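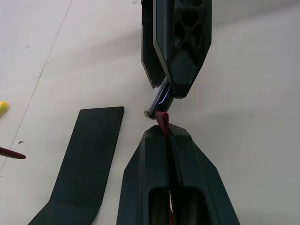

You'll want proper shoes and you won't want the sandwiches, wrote a reader under my last post, when I mentioned I was off to the open day at Bromholm waterworks. I took the advice on the shoes. On the sandwiches I knew better, and I'll come to that.

Bromholm opens its gates twice a year, once in late winter and again in May. Sensible people go in May. I went on 24 February 2023, in a sideways drizzle, so I spent most of the day getting wet while being told how water is kept in.

Booking is done through a thing called Endeo, which wanted my date of birth, my shoe size and a password with a symbol in it. It then sent me a ticket for the wrong entrance. The man at the wrong entrance had clearly met a few of us already and pointed up the hill without taking his other hand out of his pocket.

The tour starts at the old pumping hall, and this is the bit to see if you only see one. It is tiled like a very grand public lavatory, cream with a dark green stripe, and the engine in the middle is called Pendora. Our guide said the name was meant to be Pandora and the brass founder got it wrong. Another guide, passing with a different party, said it was the owner's daughter. They have plainly been having this argument for years. Pendora hasn't pumped since long before I was born, but she is polished like a family silver teapot and they turn her over very slowly on compressed air. There is a hiss, a long pause, and then an enormous beam comes down with less noise than my fridge makes. 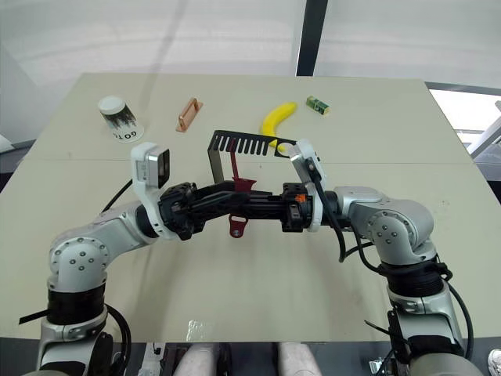

After the hall you go down to the filter beds by way of 2 flights of iron stairs with holes in them, through which you can watch the drizzle carry on without you. The beds themselves are big square ponds with sand at the bottom. I'd expected to be bored and I wasn't. The cleaning is mostly done by a sort of living slime on top of the sand, and when it gets too thick they scrape it off and start again. A small boy asked whether you could eat it. The guide thought about this for longer than I'd have liked.

Then the main tunnel, which runs 642 metres under the hill to the reservoir. Visitors get to walk the first stretch only, in borrowed hard hats, and mine had been adjusted for somebody with a far more interesting head. It's dry in there, oddly enough. It also has a fine echo, which every adult pretended not to want to try.

The modern side of the works is kept for last and is all pipes, humming and doors you may not open. There was a water tasting laid on in a portable building, with five jugs marked by letter. I picked out the one from our own taps as the worst and described it as "a bit swimming pool" in front of a woman from the treatment side. She wrote it down.
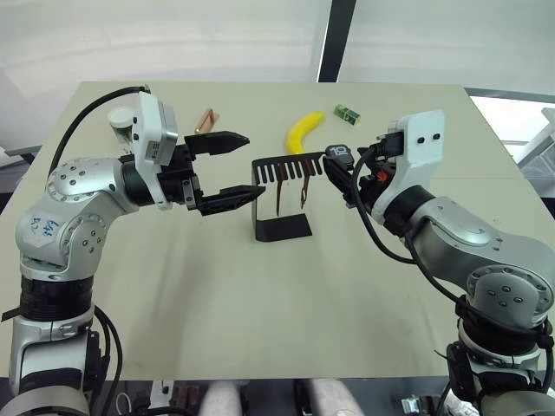

Lunch was in the old coal store, supplied by Ahmadpour, a bakery from down the road. The pies had gone by the time our group got in, so I had the egg sandwich. The reader was right. The tea was excellent, though, as I suppose it had to be.

Entry is £7, children free, and the car park floods at the bottom end. There's a bus back to town from the lower gate, and if you miss it, as I did, there is a shelter with half a roof.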